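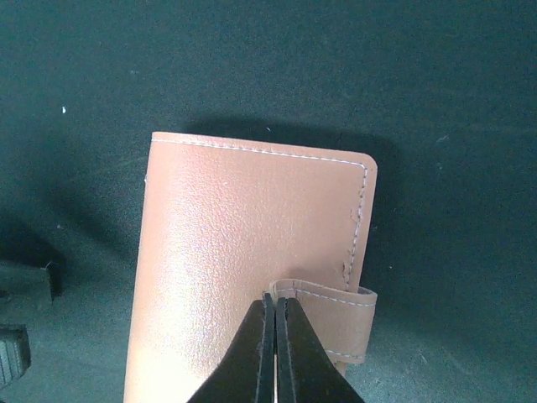

Tan leather, pebbled grain, with the strap closure on the right.

I've been carrying the Dikmont folding wallet in tan for 8 months now and I'm still a little silly about it. My old one was a thick black bifold that had stopped folding sometime around my second house move, so the bar was low, but this has gone way past it!

First, the size. It opens like a book and takes 7 cards without a fight, plus folded bills and the two or three receipts I keep meaning to throw out. I had it in my front pocket all the way through a wet weekend in Lolstead and forgot it was there (which is more than I can say for my keys). If you carry coins, look elsewhere. The coin slot is shallow and mine went everywhere at the Gusgate ferry counter, with a long line behind me.

The leather is what sold me. It was stiff for the first couple of weeks and smelled wonderful, like a saddle shop, and then it loosened up and started to feel like mine. I've used plain neutral cream on it twice. Don't use anything tinted, I tried a dab inside the flap and it came up darker than I wanted.

The strap took getting used to. I kept fumbling it one-handed at the gas station, and my friend Cillian Breathnach, who bought the Cullinane money clip the same month, got plenty of mileage out of that. Now I do it without looking. He's since asked where I got mine, so there.

One gripe: the stitching. There's a small frayed patch on the right edge, just above the strap. It hasn't bothered me in use and I'm keeping an eye on it, but at this price I'd have liked a neater finish there. I wrote to the shop and Rónán Noonan got back to me the next morning and offered to restitch it free if I mail it in. Very nice of him, though it means being without it for 3 weeks, so I'm putting that off until January.

Would I buy it again? Yes, and I already have, in dark brown for my dad. His is still in the box because he says it's too good to sit on.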